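How to Fold a Denim Jacket for a Drawer, a Shelf or a Suitcase

By Bontu Wako
Posted in Laundry and Closet

Denim jackets are awkward to fold. The cloth is stiff, the seams are thick, and the metal buttons add weight in all the wrong places. Fold one like a T-shirt and it springs open again, or it ends up as a lump that takes half a drawer.

This page covers the basic flat fold, a narrower version for deep drawers, and a roll for travel. It also covers what to do before you fold, and how to keep creases from setting while the jacket is put away. The basic fold takes a minute or two once you have done it a few times.

What you need

A flat surface bigger than the jacket with its sleeves out. A bed is the easiest. A dining table works if it is long enough.
A soft brush or a lint roller.
A clean, dry cloth.
Acid-free tissue paper, only if you are storing the jacket for a whole season.

You don't need a folding board. Most of them are sized for shirts, and a jacket with a wide waistband hangs over the sides.

Before you fold

Empty every pocket. Check the chest pockets under the flaps as well as the slanted ones at the sides. Receipts and tissues are the usual finds. Coins leave round marks in the denim if they sit under pressure for months.

Make sure the jacket is fully dry. Feel the waistband, the cuffs and the underside of the collar. Those are the thickest parts, and they can stay damp for a day after the rest feels dry. If there is any doubt, hang it overnight in a room with some air moving.

Brush off lint and hair. Go down the front, down the back, then along each sleeve. Wipe the buttons with the dry cloth.

If the jacket has a sewn-on patch, lace trim or beading, find out now where it sits. You will want to keep the main folds away from it. A patch near the hem is easy to work around with the basic fold. A large design across the back is harder, and for that I would use the roll.

The basic flat fold

Step 1. Button the jacket. Start at the waistband and work up. Doing the bottom button first keeps the two sides level. Leave the top button open if the collar is stiff and won't lie down with it closed. Close the chest pocket flaps too.

Step 2. Lay it out. Put the jacket on the bed with the front facing up. The collar points away from you and the hem is nearest to you. Pull the sleeves out to the sides. Take hold of the waistband at both side seams and tug gently so the body lies square.

Step 3. Smooth it. Use the flat of your hand and work from the middle toward the sides. Check the strip where the buttons are. It tends to bunch between buttons, and a bunch left here will be a hard crease later. Smooth the sleeves from shoulder to cuff, following the seam.

Step 4. Turn it over. Hold the jacket at both shoulders, lift, and lay it face down. The sleeves will twist when you do this, so straighten them again. Fold the collar down along its natural line, or leave it standing if that is how you wear it. Just don't leave it half and half.

Step 5. Fold in the first side. Pick a line that runs from the middle of one shoulder straight down to the waistband. Fold the side and its sleeve in along that line. The sleeve will now be pointing across the back.

Step 6. Bring the sleeve down. Fold the sleeve back at the shoulder so that it runs straight down toward the hem. The cuff should stop short of the waistband. If it goes past, fold the cuff up.

Step 7. Do the same on the other side. The two sleeves should lie next to each other, or overlap a little. Try not to stack one cuff directly on the other. Two cuffs plus two cuff buttons make a hard bump in the middle.

Step 8. Fold up from the hem. Bring the waistband up to just below the collar. Press along the fold with your forearm. Turn the whole thing over so the collar and upper front are showing.

The result is a flat rectangle with the collar at one end. It will stack with sweaters or other jackets, and you can tell which jacket it is without pulling it out.

The narrow fold for deep drawers

Use this one if you file clothes upright instead of stacking them. Follow steps 1 to 7, but make the side folds closer to the center so the strip is narrower. Then fold up from the hem in thirds. The waistband goes up by one third, and then that part goes over once more toward the collar.

Stand it in the drawer with the folded edge up. Denim is stiff enough to stand by itself. A soft jean shirt will need something on either side of it.

My drawers came from Bedham and are on the shallow side, so I only use this fold for cropped jackets. Efe Garba, who edits the bedding pages on this site, files all of his upright in a blanket chest and gets 8 in a row.

The travel roll

Start with the jacket buttoned and face down. Fold both sides in as above, sleeves running down. Begin rolling at the collar end, since that is the bulky part and it makes a firm core. Roll toward the hem, pressing out air as you go. The waistband ends up on the outside and holds its shape well.

Put the roll along the hinge side of the suitcase. Don't put it on top of anything that marks easily, such as silk or light-colored knits. New dark denim can rub off color, and a light or faded wash is the safer one to pack with pale clothes.

If the airline has a tight weight limit, wear the jacket and save the space. 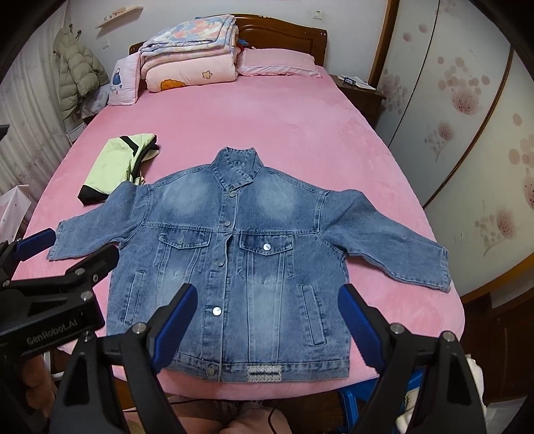 Can you fold a denim jacket with the front side out?
Fold it with the back facing up, then flip it at the end, and the front will be on the outside. Folding the other way, with the front facing up while you work, hides the buttons on the inside, where they can press into the cloth.

Where to store it

A folded jacket goes at the bottom of a stack or near it. Put lighter things on top. Four or five heavy jackets in one pile is too many, and the bottom one will come out with deep lines.

For a shelf, put the folded hem facing out. It looks tidier and is easier to grab. For a drawer, leave a little room at the top so the buttons don't catch on the drawer frame. I scratched the inside of a Kirance dresser that way, and the mark is still there.

For storage over a season, lay one sheet of tissue inside the hem fold and another between the sleeves and the back. Use a cotton bag or a lidded box. Avoid sealed plastic if your house is humid. I put mine away on a dry day in late spring and get them out again in October.

Take the jacket out once during that time and fold it on slightly different lines. This is worth doing with older denim – the cloth at a crease wears faster than the rest, and you will see a pale line there before it gives way.

Common problems

The jacket springs open. The air is still in it. Unfold the last fold only, press down the length of the body with both forearms, and fold again. Very new denim may need something heavy on top for an hour.

One side is thicker than the other. The sleeves are probably lying on the same side. Go back to step 6 and bring one of them further over.

The collar is crushed. Roll up a washcloth and put it under the collar before you make the last fold. Take it out when you put the jacket away, or leave it in for long storage.

The hem curls. Waistbands with a tight fit do this after washing. Pull the waistband flat while it is still slightly damp from the wash, let it dry like that, and then fold.

There are creases when you unfold it. Hang the jacket in the bathroom while you take a hot shower, then smooth it by hand. For a stubborn crease, turn the jacket inside out and iron on the cotton setting. Keep the iron away from patches, lace and anything glued.

Hanging instead of folding

Hanging is fine if you have the rod space. Use a wide wooden or padded hanger. Thin wire ones leave points at the shoulders, and a lined or sherpa jacket is heavy enough to bend them. Button the top two buttons so it stays centered.

I hang the one I wear every week and fold the rest.

Related pages

How to wash a denim jacket without fading it
Folding a bulky quilt on your own
Replacing a metal shank button
How to line a drawer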